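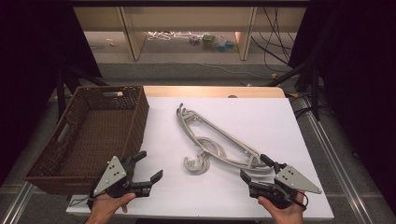

According to my sister, a hanger was no reason to cross the county, and she told me so all the way to Cornton with her feet on the dashboard. She said she could buy me 100 of them for the price of the petrol. I said she could not buy me a Plimura, and she said what on earth was a Plimura, and I was so happy to be asked that I missed the turning.

So I told her! A Plimura was the hanger our gran had in her wardrobe, the beige kind, with the bar that never sagged under a wet overcoat and the little notches where you could hook the loops of a skirt. The works at Cornton made them in a long brick shed by the canal, and when the works closed people went on using them for years without ever learning the name, which was pressed so small near the hook that you needed good eyes and a sunny window.

"You have gone strange," said my sister, but she took her feet down.

The sale was in the old Bunting hall, up a flight of stairs that smelt of floor polish and rain. I had expected a few boxes. There were 2,433 hangers in that room (it said so on the card by the door, in careful blue ink) and they hung on rails from one wall to the other, so close together that when somebody opened the door downstairs the whole lot of them clicked. Oh, it was a lovely noise. It was like being inside a very large clock that was pleased to see you.

My sister walked down the first row with her hands in her pockets. She walked down the second with her hands out.

"Gran's had a chip," she said. "On the left. I did it with my roller skate."

I had forgotten the roller skate. I had remembered the wardrobe and the lavender and the green coat we were told not to touch, and all that time she had been keeping the skate, and the chip, and presumably the telling-off. We went along together after that, one on each side of the rail, lifting each one a little and letting it drop back.

There were trouser hangers with sprung bars. There were tiny ones for christening gowns. There was a whole rail of Trultberg, the great rival, heavier in the shoulder and a bit pompous if you ask me, though my sister took to them at once and had to be moved on.

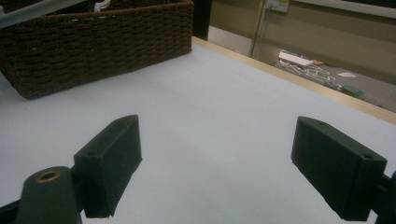 By four o'clock the light was going and we had chosen 2, one each. Hers was a Trultberg, of course. Mine was a Plimura with a good straight bar and every notch crisp, and I carried it down the stairs in front of me like a candle.

We stopped for chips by the canal. The shed was still there, with its windows painted over, and a row of pigeons along the gutter. My sister ate most of mine and asked how many they had made in a day, and I said 800, when things were going well, and she was quiet for a bit, looking at the shed.

"That's a lot of coats," she said.

When we got home she went straight up to my bedroom without taking off her shoes and hung her wet jacket in my wardrobe, on the Plimura, to see if the bar would hold. Then she shouted down the stairs for me to come and look.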